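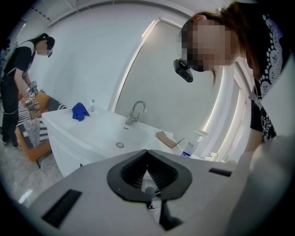

The vanity station, with the sofa station on the left.

I promised to write something about my new work, and I postponed it for too long. Now it is 23 January 2022 and I have a free evening, so let me try.

As some of you know, I was a cleaner for Wunico since many years before this. We cleaned furnished apartments between guests, mostly in Ketden. Last May the company announced that a part of the work would be prepared for robots, and that they were looking for people from the cleaning teams to help with it. The project has the name Nurmi. I put my name on the list on the last possible day, after my sister pushed me.

So what do I do now? I do almost the same things as before – I wipe a sink, I put a blanket straight on a sofa, I move bottles from one side of the counter to the other. But I do it with a gripper in my hand in place of my fingers, and with a small camera on my head. The recordings go to the engineers in Grerkosell, and they use them to teach the machine. One good repetition is called an episode. Our hall has made 3,122 of them for the bathroom tasks, and 986 for the sofa and the blanket. The blanket goes slower. Cloth never falls the same way two times, any cleaner can tell you this.

The first weeks were hard for my pride. I can clean a washbasin in my sleep, and suddenly I could not pick up a cloth. The gripper has no feeling. You press and you don't know if you hold it, you must look. My wrist was sore in the evening, in a different place than it was sore from the old job. After one month it became better and now I am quite quick, but I still drop the small bottles more often than I want to admit.

What changed for us? I will try to be fair. My back is much better. I sit down for lunch, and I have the same hours every week, so I can plan my life. Before, I had some 252 apartments in one season and I ran from one to the next with a heavy bag. I don't miss the bag. I do miss walking through the town early in the morning, and the strange feeling of knowing people only by what they leave behind.

Also the way they talk to us is different. In my old job, if I said that the order of the tasks was stupid, it stayed in the room. Here they write it down. I explained that you don't spray first and then move the things away, because then you wipe around wet bottles, and the next week the instructions were changed. It was a small thing, but I told it at home at dinner.

And then the question that my old colleagues ask me every time: are you teaching the thing that takes our job? I don't have a good answer. The company says the robots will do the evening reset in the larger buildings and the people will stay for the rest. There are 322 of us on the cleaning teams, and no person has lost the place until now. But "until now" is a short promise, and I asked for a longer one at our last meeting. They said they will come back to us in spring.

Two women from my old team have applied for the next group. I told them to bring comfortable shoes and to cut their nails short, the gripper handle is not kind to long ones.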